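Home Opinion Work Regional Letters Subscribe
Search this site Enter keyword

The cup job

At Pernlow, where I worked until April, new starters on the kit line were always given the cup job. You stood at a bench with two bins of plastic cups and put one inside the other, and the nested pair went in the tray with the lid and the instruction sheet. It was dull work. It was also where everybody in the Gusutstead plant learned the pace of the place, who to ask for tape, and when you could sit down.

The company now plans to give the cup job to a two-armed robot. The supplier, Namboodiri, has been working on the task in simulation, and the staff were shown some of it in the lunchroom. I went along expecting to be either impressed or angry and was neither.

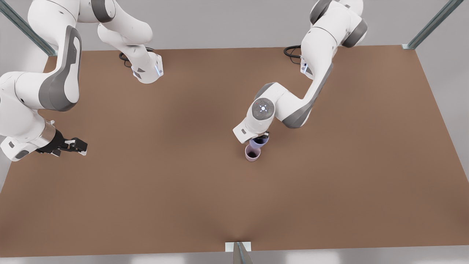

Kanchan Tyagi
Former line lead and workplace delegate

One cup stands on the table and the other is held over it in a gripper. Any of us would know that moment. It is the point where your hand makes a small correction you don't think about, and after a few thousand cups you stop noticing that you do it. Somebody has had to sit down and work that correction out for a machine. I have some respect for that.

My complaint is with the way the change has been handled on the floor. There are 45 people on the kit line across both shifts. Management has said no permanent jobs will go, and I believe them. What they have not said is what the first month will look like for a person hired next year. The easy task goes to the robot and the new starter goes straight to mixed kits, which have 26 parts and a nine-page sheet. When I was training people, I would not have put anyone on mixed kits before their sixth week.

There is also the matter of who looks after the thing. Two people will be sent on the Namboodiri course. They will come back as "cell attendants", on the same pay grade, with extra duties. They will be called over whenever the arms stop, and they will still have their own bench to keep up with. If the work takes more skill, the classification should say so. That was the rule when we got the shrink wrapper and I can't see why it would lapse now.

I don't want the robot kept out. Cup nesting is hard on the wrists and thumbs. In my last year as delegate I filled in more strain reports for that bench than for any other, and I would be glad never to fill in another. But a sore wrist could also have been dealt with by rotating people every hour, which we asked for twice and were refused on the grounds of output. The best order we ever packed on that bench, 2,231 kits for Greneo, was done with hourly rotation because half the shift was new. I would like that remembered when the savings are added up.

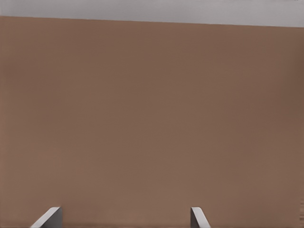
Thenmozhi Alva read a draft of this and told me I was too soft on the rotation question and too hard on the training. In her view the cup job taught people very little, most of them learned the place over lunch anyway, and a decent buddy system would do more for a new starter than three weeks of stacking plastic. She would take the robot tomorrow if the buddies were paid for it.

She may be right about the buddies. My own preference is for a written training period, agreed before the machine is switched on, with a lighter target for the first six weeks. The attendants should be regraded from the day they finish the course. And the staff should see the stoppage figures each month, the same ones the managers see, so that arguments over the cell can be had with the numbers on the table. None of this costs much beside the price of the equipment. The floor meeting is at 2 p.m. in the lunchroom, and both shifts can attend on paid time.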